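Re: [shorewatch] Strandline finds at Etcombe, anyone else?

Sorry for slow reply, been out on the flats most of the low tides this month and the inbox got away from me. Answers below yours.

> Lihua Feng wrote:
>
> Hi all, walked the Etcombe strandline in February after the big
> blow and found a lot of by-the-wind sailors, mostly dried out,
> plus egg cases I couldn't place. Small, dark, curly horns at the
> corners. Total for the cases was 36. Did anybody do the
> Broladcombe side? And do we log the sailors one by one or as
> an estimate? I got to 378 and gave up.
>
> Lihua

Lihua, great stuff. Yes, I did Broladcombe, the next morning, 6:40 start. Sailors all along the top wrack line from the slipway to the second groyne. My total 1364, fresh ones only, didnt touch the old crispy ones. Put yours in as 378 and write "partial count" in the notes box. Please don't round up. Last year someone entered 2000 for a beach and we never did find out if that was a count or a guess.

Egg cases: soak them overnight before you measure. They swell back up and the horns straighten out some. If they're under three inches with the long thin horns at one end only I'd lean thornback or spotted, but send me one or two in an envelope and I'll look. Keep the north end ones seperate from the south end ones if you still can.

No jellies to speak of on my side. One compass, pretty beat up.

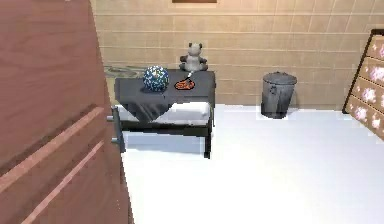

Drying the cases after you've measured them is the part most people rush. Newspaper, out of the sun, a few days, turn them once. Don't stack. They want to lie flat the whole time, flat like the dark gray cloth on that low bed thing in the render, or the horns curl back in and you're soaking them all over again. Then a paper bag, not plastic. Label goes inside the bag.

Other thing. The Diris sheet has the new column for wind direction. Leave blank if you didnt write it down at the time.

Duan sands still not covered for next month, it's a long walk in and you need to be off before the tide turns. Any takers? Two people minimum. Reply to the list not just me pls.

Got to run, tide's at ten past four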